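How to Fold Dish Cloths for a Small Basket

I keep kitchen cloths in an open basket near the sink, and they only fit if they are all folded the same way. The method below is the one Xiomara Strickland taught in her linen class at the Tillman, and it works for any thin cloth up to the size of a hand towel.

What you need

A clear, flat surface
Clean, fully dry cloths
A small open basket, preferably with holes in the sides

Step 1. Put the basket at the back of the table, off to one side. You want to be able to reach it without leaning over the cloth.

Step 2. Lay one cloth down with a short end toward you. Most cloths come out of the dryer bunched up, with the corners folded over each other. Don't start folding yet. 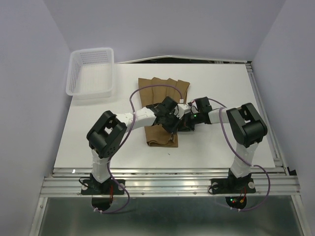
Brown cloth before smoothing, basket in the back left corner.

Step 3. Open out any loose flaps at the far end, one at a time. Pull each corner outward until the edge is straight. Then go to the near end and do the same.

Step 4. Smooth the middle with a flat hand, working toward the edges. Small creases can stay. A thick ridge has to come out or the finished fold will lean.

Step 5. Bring the left side over to meet the right side. Line up the corners first, then press along the fold.

Step 6. Fold the strip in thirds, starting from the end nearest you. Turn it over so the loose edge is underneath.

Step 7. Stand the cloth in the basket with the folded edge up. Fill from one end. When the basket is about half full the cloths will hold each other up, and before that you can lean them against the side.

If the cloth won't lie flat

Cotton that has sat in a heap overnight may need a light mist of water and a few minutes under a heavy book. Let it dry again before it goes in the basket. Microfiber rarely needs this, but it slides, so fold it on a towel.

Cloths thicker than 3 millimeters should be folded in half at Step 6 instead of thirds.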